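I said I'd write up how we moved my aunt's allotment from Atitley to Firkdale, as a few of you asked. Long thread. Mute me if you don't care about soil.

Background. She'd had the Atitley plot for 11 years. The lease on the land ran out and wasn't renewed. The new site at Firkdale is on a north-facing slope and had been grass for a long time before they split it up.

First job was the rhubarb. Four crowns, all big. We dug them in January while they were dormant. You cut down through the crown with a sharp spade so that every piece has at least one good bud, then get it back in the ground the same day if you can.

We couldn't. The track at Firkdale was flooded, so they sat in wet sacks in my shed for over a week. All but one piece came up. No picking from them this year, however good they look.

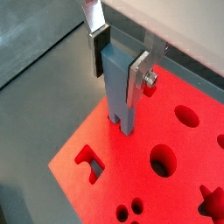 Currants next. Blackcurrants don't mind being moved in winter if you cut them hard afterwards. We took them down to a couple of buds above the soil. It looks brutal. You lose a year of fruit and get a much better bush.

The gooseberries we left. They were old and had mildew every summer. I took hardwood cuttings from the one red bush she likes and pushed them into a trench with some grit in the bottom.

Raspberries: buy new canes. She disagreed and we moved hers. Half of them are sulking. I have been told not to mention it again.

Shed. The old one was rotten along the bottom on two sides, so it wasn't worth taking. We kept the door, the window and the shelf brackets. The replacement is second-hand, 8 feet long, and came in panels on Itsuki Maruyama's trailer. He wouldn't take money for diesel, so he's getting beans.

Put a shed on slabs, with a gap underneath so air gets through. Level the slabs properly before you stand a single panel up. We were slightly out at one corner and the door sticks.

Costs, as I know someone will ask. The whole move came to £445. Most of that was the shed and a load of compost. The rest was slabs, screws, netting and van hire. That doesn't include the canes I think she should have bought.

Now the ground. Firkdale is clay. You could make pots from it. In February it was too wet to walk on, so we worked off planks and only opened up the top third of the plot.

The rest is under cardboard with compost on top. Take the tape off the cardboard first. Overlap the edges by a good hand's width or the couch grass finds the joins. It will find some of them anyway.

Shota Hoshino on the next plot has been there since the site opened, and he told us to forget carrots for the first 2 years. He grows his in old water tanks filled with sand and compost. We're going to copy him if we can find a tank.

Potatoes are fine in it. We put in a row of earlies and two rows of maincrop. They won't be pretty, but they break the ground up, and all the digging and earthing up gets the roots of the weeds out as you go.

Broad beans went in as small plants started at home in loo roll tubes. Mice had the ones sown direct. I'd suggest doing the same with peas on any new site with long grass round it.

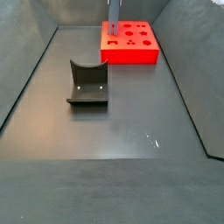
Water. There's one tap for the whole slope and it's at the bottom. We've put guttering on the back of the shed and run it into a barrel. A second barrel is joined on with a short length of hose. Raise them on blocks so a can fits under the tap.

Wind was the thing we hadn't thought about. Atitley had a hedge on the west side. Firkdale has a wire fence. The first fleece we put down ended up in the lane. We've now got windbreak netting on posts along that side, and a hawthorn hedge planted behind it, which is knee high at the moment.

If you're taking on a new plot yourself, go and look at it after heavy rain. Look at where the water sits and where your neighbours have put their sheds. We'd have put ours further up.

Things I'd do again: move the rhubarb, use cardboard, buy the shed second-hand. Things I wouldn't: hire the van for a full day when we needed it for a morning.

Someone asked about the plum tree. It stayed at Atitley. It was too old to shift. I took some shoots in winter and a friend has grafted two of them, and one has started into leaf.

Next job is the compost bays. We've got pallets for two and need three more pallets for the third. If anyone near Firkdale has some going spare, message me and I'll come and collect.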